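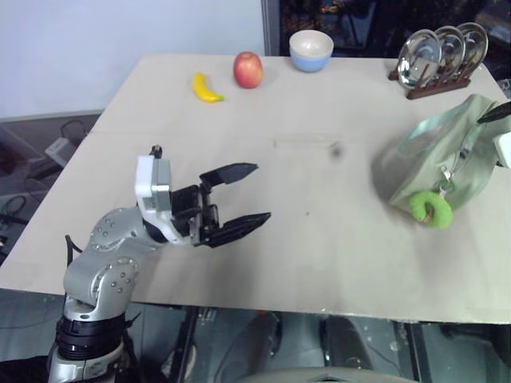 *Left arm at its parking pose, table laid out for the fruit-and-dishes run*

**Re: Kitchen table build log, part 2 - it reaches, it just doesn't arrive**

**flatpack_fred** wrote:

OK so, update as promised. The arm is mounted, the gripper opens and closes when I tell it to, and I finally have real objects in front of it instead of foam blocks! Banana, apple, bowl, and the dish rack with the steel plates at the back. The bag stays on the right with its fuzzy green donut because I want something soft and annoying to steer around later on.

The problem is the reach. I send it to the apple and it stops short, every time, and always by a bit more toward the far side of the table. Close in it's great. I've logged 1,404 moves since June (yes I have a spreadsheet, leave me alone) and the error grows pretty evenly with distance. Firmware is the stock Idine one, planner is Bangash with hardly anything changed.

Anybody been here?

---

**mfaume_w** wrote:

Nice to see it on a proper table! Growing with distance says shoulder zero to me. If the shoulder thinks it's level and it's a hair off, you won't notice a thing near the base and you'll curse it at the far edge. Did you zero it with the jig or by eye?

Wekesa

---

**flatpack_fred** wrote:

By eye. Well, by eye and a spirit level from the junk drawer.

---

**mfaume_w** wrote:

There you go then :) Print the jig, it's in the Kelico parts folder. Takes an evening, most of it waiting for the printer.

---

**torque_muffin** wrote:

I'm going to disagree with Wekesa, sorry. Look at the tabletop. There's a seam running across it toward the back, so I'm guessing two panels joined? If the back one sits even slightly higher or lower than the front one, your table plane is wrong for everything past that line, and all your objects are hanging out at the back. I'd lay a long straightedge over that before I touched a single joint.

I lost most of a spring to a workshop bench with a lip on it. Felt flat. Wasn't.

---

**mfaume_w** wrote:

A step at the seam would give you a jump at the seam though. Fred says it grows evenly. Those are different graphs.

---

**torque_muffin** wrote:

If he's got enough points on both sides of it, sure. Fred, do you? Or is it all near stuff plus a handful of apple attempts?

---

**flatpack_fred** wrote:

...mostly near stuff plus apple attempts. I'll do a grid tonight.

---

**gearless_gwen** wrote:

Different question, what are you planning to do about the plates? Flat tapered fingers on a round steel plate standing up in a rack is rough. I ran mine bare like that and the plate would just rotate out of the grip and ring like a bell (my dog left the room and would not come back in). Ended up sticking thin silicone strips from Flultura on the inside faces and it was a completely different machine.

Also shiny metal and depth cameras do not get along. Mine saw plates as holes.

---

**flatpack_fred** wrote:

Plates are for way later, they're only in there so I get used to looking at them, haha. But noted on the strips. Do they peel?

---

**gearless_gwen** wrote:

Corners do, after a while. Clean the fingers with alcohol first. I've had one set on for some 3,000 grabs and only swapped it once it got dusty and stopped sticking to things.

---

**torque_muffin** wrote:

Small thing, but I'd watch that thin cable by the elbow too. Mine had a loop in the same spot and it snagged whenever I folded the arm all the way back. Velcro, not zip ties, or you'll be cutting them off again every weekend.

---

**flatpack_fred** wrote:

Grid's done, 11 rows front to back. Straightedge first: there IS a step at the seam, I can just catch it with a fingernail. So torque_muffin gets a point. But the error climbs on both sides of it, nice straight slope, with a little bump where the seam is. So Wekesa gets a bigger point?

---

**mfaume_w** wrote:

I'll take it. Jig first, then shim the panel, then run the same grid again. Don't do both at once or you won't know which one helped.

---

**torque_muffin** wrote:

I'd still shim first, it's two minutes and a strip of cardboard. But fine, go print your jig.

---

**flatpack_fred** wrote:

Printing now. Bed adhesion willing, I'll post the new grid tomorrow night.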